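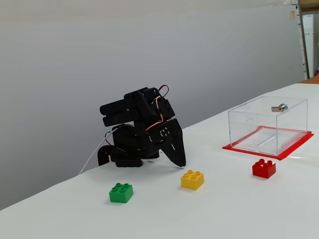 Are we going to finish the Bindlow footpath survey on the money we have? We should, as long as the last stretch gets walked before the nettles close it off.

Progress report to the Treloar Fund, 23/07/2018
From Sombat Srithong, Bindlow Paths Project

Hello again, and sorry this one is longer than the last. You asked for more on the spending and less on the weather, so I'll try, but the weather did rather a lot this time.

Where we've got to

We've walked and written up 19 of the paths on the old parish map. By walked I mean both directions, with the notebook, stopping at every stile and gate and signpost. I had planned on doing two paths a day and that was silly of me. One path with a good hedge on it can eat up a whole morning, and then you still have to type it up while you can read your own handwriting!

The longest so far is the one up the back of Panamer Hill. It climbs to 3281 feet if you count the last scramble to the cairn, and I do count it, having done it twice. The lower half is in lovely shape. The upper half has washed out in two places and the steps by the spring are gone altogether — you can find where they were if you poke around with a stick. I've put that path down as "open, hard going" in the draft, and I'd like your view on whether that's fair to people coming up with small kids.

The mill path is still a headache. The old map sends it straight through what is now a yard belonging to Citisex, the bedding warehouse. Their site manager has been very decent about it and walked the fence line with me, and we both think the path could run along the outside by the stream. She has to ask her head office. I've written twice and will write again at the end of the month.

Money

The printing deposit was 1000 dollars and that's paid. It covers the fold-out map and the booklet, both on the heavier paper you liked. I spent a little on boots (mine, the left one gave up) and I haven't charged that to the grant, though I was tempted. Mileage is lower than I budgeted because I've been sleeping over at my sister's on the far side of the hill and starting from there. I'd like to move what's left of the mileage line into signposts if you're happy with that. The receipts are in the usual envelope, in date order for once.

Signposts

The sawmill has cut 20 oak posts for us and they're stacked in the dry. They need a few weeks before anybody carves them. The lettering is the same plain style as the old ones by the church, which people seem fond of. I did ask about painting the letters white and got such a range of opinions at the village hall that I've left it alone for now.

What went wrong

I lost a notebook. It was only the river meadow section, and I've walked that again, but it cost me two days and a good pencil. I now take a picture of each page before I leave the path, so it can't happen quite that way again.

The storm early in July brought a big ash down across the lane below Treloar Bridge. The county has cleared the lane and left the trunk lying over the path itself. You can climb over it if you're spry. I've reported it and have a case number, and that's all I have.

Next

The east side is what's left, plus the mill path if we get our answer. After that it's checking the draft booklet against the notes, and I'd love a second pair of eyes from your office for the grid references. I can send pages as they come or all in one go, just tell me which you'd like.

If you want to come out and walk one, pick the orchard path. It's flat, it's short, and the café at the end of it is open again.

Sombat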